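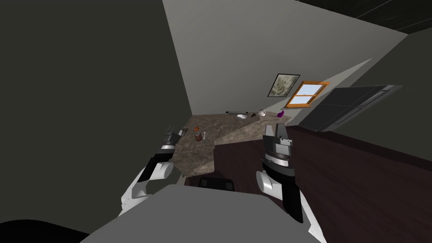 The Ondenari wrist kit is a replacement set for two-arm counter robots with parallel grippers. It covers the parts that wear first: the ring, the seal and the finger pads. Changing them takes no special tools beyond a torque driver. The virtual kitchen used for setting up is supplied with the kit as a download, with the tray, rolling pin, white bowl and kettle already on the counter. Run it before and after fitting and compare the two logs.

Fitting

Park both arms and switch off at the body. Undo the collar screws and slide the old ring off towards the fingers. Wipe the seat, press in the new seal and refit. Tighten in 3 passes. Do one wrist completely before starting the other, as the left and right rings are not the same.

After fitting, load the kitchen file and bring the left gripper down slowly over the counter. If the fingers stop high or lean to one side, repeat the zero setting from the Skarnlow menu.
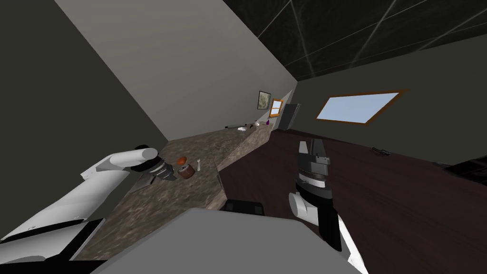 Simulator view: left gripper just above the counter, right gripper with fingers up.

Service

Check the pads every 100 hours and replace the seal at 600 hours. Use Trirno grease only, and very little of it. Pads with a shiny patch should be changed in pairs.

Part number: 182
Fits: Hiebert bodies, left and right arms
Fitting questions: Chantal Gill, service desk
Page updated 24 June 2018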